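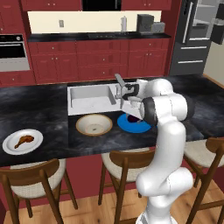
My mother began watching Alidberg in the January she had her hip done, and by the time she could manage the stairs again she was saying good morning to the postman in Swedish. It was on one of those channels high up in the numbers, after the shopping and before the religion, and it had subtitles in yellow that went by at a terrible lick. I used to sit with her of an evening with my marking on my knee and pretend I wasn't following. It was about a family who owned a sawmill and couldn't stand one another, and sooner or later every one of their quarrels came into the kitchen, with its dark grey marble island and the deep white sink let into the top of it, so that I came to know that sink better than my own. Wives were left beside it. A will was read out across it, and the wrong brother wept.

Mum loved all of it, but what she loved best was Borghild Hägglund, who played the grandmother. She had a long, patient face and a way of taking off her gloves before she said something dreadful. "Watch her hands now," Mum would tell me, leaning forward as far as the hip allowed, and off would come the gloves, finger by finger, and somebody would be disinherited.

I had thought it was just the two of us, you see, in the whole of Illthorpe and very possibly in the county. Then my nephew Callum, who was supposed to be mending her tablet, found her a forum with 3,000 people on it, and that was the end of her going to bed at a sensible hour. There were people on there from Leeds and Lisbon and a very courteous man in Pikine, outside Dakar, who had learned his Swedish entirely from the sawmill family and was rather formal and threatening in it as a result. They put up recipes. They argued about the yellow subtitles, which they said were a scandal, and wrote out better ones. Mum typed with one finger and signed every message with her full name and "best wishes", as if she were writing to the gas board, and they adored her for it.

The forum was where we heard that they were bringing it to an end. Episode 599 was to be the last, and there was a good deal of bitterness about this. People felt that a decent sort of company would have stretched to one more and made it a round number. The man in Pikine wrote a letter of protest in his magnificent Swedish and posted it up for everyone to sign, and Mum signed it, with best wishes, and then she went very quiet and did some ironing.

"We ought to have people round," she said, when she had got to the pillowcases.

"What people? They're in Lisbon."

"There'll be somebody nearer than Lisbon. There's bound to be."

So she asked. She put up a message giving the name of the town, though Callum had told her time and again never to do that, and inside the hour she had three replies. One was from a retired dentist over at the reservoir end. One was from a girl called Priya who worked at the Collet, our cinema, if you can call it that when it has the one screen and a bar heater in the foyer. And the third was from Mrs Aldous next door, who had lived on the other side of Mum's sitting-room wall for the whole of my grown-up life and had been watching the same programme at the same time every single night, with the sound turned down so as not to disturb us.

Well, they had a good deal to say to each other over the fence, once that was out! I don't believe they'd had what you would call a conversation since the business with the conifer. Now Mrs Aldous came round with a notebook in which she had drawn the family tree, with the illegitimate ones in green, and Mum put her finger on it straight away and said that she had the cousin wrong, and Mrs Aldous said she most certainly hadn't, and they were as happy as I have ever seen two women.

It was Priya who got us the Collet. Her manager said we could have it on a Monday, when they were dark anyway, if we paid for the heater and cleaned up after ourselves, and she wrote off to the channel herself for permission and got a nice note back. Mum wore her navy. The dentist brought cinnamon buns from one of the forum recipes, and they were as heavy as doorstops, and we ate them all. I'd thought there would be 4 of us, and me to drive, but people kept coming in out of the rain and shaking their umbrellas and looking at each other sideways. There was my old geography teacher. There was the lad from the tyre place with his gran. They sat scattered about, the way people do in a cinema when they would sooner not be noticed, until Mum stood up at the front, holding on to a seat back, and told them not to be so silly and to come and sit together.

I shan't tell you how it ended, as you may want to see it for yourself, and Callum says it's all there to be found if you know where to look. But there was a moment, quite near the close, when Borghild Hägglund came into the kitchen in her outdoor coat and stood by the island, and nobody else was in the room with her. She looked at her hands. And all along the row in the dark I could hear them, Mum and Mrs Aldous and the dentist and the lad from the tyre place, all breathing in.

"She's leaving them on," Mum whispered. She had hold of my sleeve. "Oh, love, look. She's leaving them on."

Mrs Aldous passed the tissues down, and we sat there right through the names.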